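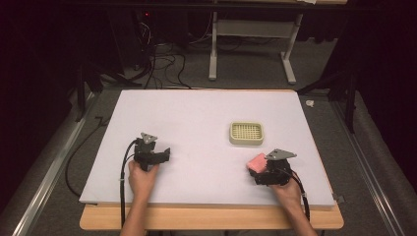
*White foam board on the work table.*

I've been looking after practice instruments for our community music room in Prastitville long enough to have tried most of the tips that get passed around, and a good many of them are junk. Some are harmless junk. Others will cost you a drumhead or a finish. What follows is sorted by job, with my opinion of each, and you're welcome to disagree.

## Wiping down a steel pan

The tip you'll see everywhere is car wax. A player swears by it, the pan looks wonderful for a week, and everyone else buys a tin. My trouble with it is the bowl. Wax builds up in the grooves between the notes, goes gray with dust, and then has to be picked out by somebody with a cotton swab. On the skirt I don't mind it. In the bowl I use a soft dry cloth after every session and a tiny drop of light machine oil on a second cloth once a month, if the pan isn't chromed. Chromed pans get the dry cloth and that's all.

Don't scrub. A scouring pad on a playing surface is asking for scratches, and pressing hard on a note to get a fingerprint off is a good way to end up paying a tuner. If there's a rust spot, leave it for the tuner too. I've read the advice to rub it out with foil and vinegar. It does lift rust. It also leaves bare metal with acid on it, and I haven't seen one of those pages mention what the spot looked like in March.

## Mallet tips

New rubber tubing costs very little, and yet there are endless tips for making old rubber last: boil it, soak it in glycerin, rub it with hand lotion. I tried lotion. The mallets were slippery and smelled like a department store. When rubber goes hard or shiny, cut it off and put on new.

To get tight tubing onto a stick:

1. Cut the tubing square with a fresh blade, on something you don't mind cutting into.
2. Wet the end of the stick with a little rubbing alcohol.
3. Push and twist in one go. If you stop halfway, it grabs.
4. Leave it overnight before you play.

Skip the dish soap. It works as a lubricant and then keeps on working, and the tip flies off in the middle of a tune.

Wrapped tips are a different matter, and I'd say the old hands are right about those. Pull the strip firmly, keep the layers flat, and make both mallets of the pair at the same sitting. If you do one tonight and one next month, they won't match, whatever you tell yourself.

## Stands that rattle

Before buying anything, find the rattle. Have someone play one note softly, over and over, while you put a finger on each joint in turn. Nine times out of ten it's a wing nut or a worn rubber foot. The tenth time it's a set of keys in somebody's bag.

A wrap of plumber's thread tape on a loose bolt is a good fix and I'll stand by it. Hot glue is a bad one. It holds until the stand is folded, and then you have a loose bolt with a lump of glue on it.

I bought the Paner clip-on dampers after seeing them praised all over. They're small felt pads on a spring clip. Felt from a craft store and a clothespin did the same job on our stands, and I could trim the felt to suit. If you like the look of the clips, fine, they aren't harmful.

## Hanging cord

Check it. That's the tip. People will spend a whole evening polishing a skirt and hang the pan from a piece of string they found in a drawer.

I want braided nylon, doubled, with the ends melted and a knot I can undo. Fishing line gets recommended because it's strong for its thickness, but it cuts into the edge of the hole and the knots slip. Shoelaces are for shoes. Run the cord between your fingers when you set up, and if you feel fuzz, replace both sides together so the pan hangs level.

## Drumheads and hand percussion

- **Cleaning a plastic head:** damp cloth, then a dry one. Melamine sponges do take off stick marks, and they take off the coating as well.
- **Skin heads:** keep them away from radiators. The hair dryer trick for a slack skin works for the length of one song, and I think it shortens the life of the skin – I can't prove that.
- **Tambourine jingles:** leave the tarnish. Polished jingles sound the same to me and need polishing again.
- **Squeaky pedal:** one drop of oil on the hinge, wipe, done. Spray lubricant gets on the carpet and then on the shoes.
- **Shakers:** a split seam can be closed with wood glue and tape. Let it dry a full day. I have used rice as refill and so has everybody, and it turns to powder.

## Storage

A website I won't link says silica gel packets in every case will end rust. The same site sells silica gel packets. They do help in a closed case, provided you dry them out or swap them when they're full, and hardly anyone does. A full packet in a damp case is a bag of beads.

What has helped us more is a dull list of habits. Cases stay open for 45 minutes after rehearsal before they're latched. Nothing is stored straight on a concrete floor; two strips of scrap lumber under each stack will do. Covers come off and get washed when they smell.

Curkeo makes a padded cover that was sold to us as "breathable." I held it to my mouth and tried to breathe through it. Draw your own conclusions. An old cotton bedsheet costs nothing and can go in the wash.

## Labels

Masking tape is fine for a day. After a summer it becomes part of the instrument. Use luggage tags on the stands and cases, and on anything that has to be marked directly, a paint pen somewhere out of sight. I number our gear straight through and write the number in a notebook. A shared spreadsheet was tried for one season and half the entries said "drum."

## Cutting felt and foam padding

Case inserts are easy to make at home, and the prices for ready-cut ones are silly. Draw around the item onto paper first and cut the paper. Try it in the case. Then cut the padding a hair larger than the pattern so it grips.

Use a long blade and several light passes. An electric carving knife gets recommended for thick foam, and I was ready to make fun of it, but it cuts beautifully. It makes crumbs, so do it outside. For felt, ordinary sharp scissors are fine, and the Henao rotary cutter I paid too much for is now used on wrapping paper.

Spray adhesive needs open windows and a light hand. Let it get tacky before you join anything. White school glue will do for felt on wood if you can put a heavy book on it.

## Things I was told and don't believe

Someone always has a video. One going around has 2,353 comments under it, most of them grateful, and it tells you to heat a flat note with a torch to bring it up. Please don't. The number of people thanking a stranger isn't evidence of much.

The same goes for freezing cymbals, burying a drum in rice, and lemon juice on anything you care about. I have tried the lemon juice, on a cheap cymbal with the logo already half gone. The tarnish went, and so did the other half of the logo.

If you have a method for getting old sticker glue off chrome that isn't peanut butter, leave it in the comments. I've done peanut butter 2 times and the case still smells of it.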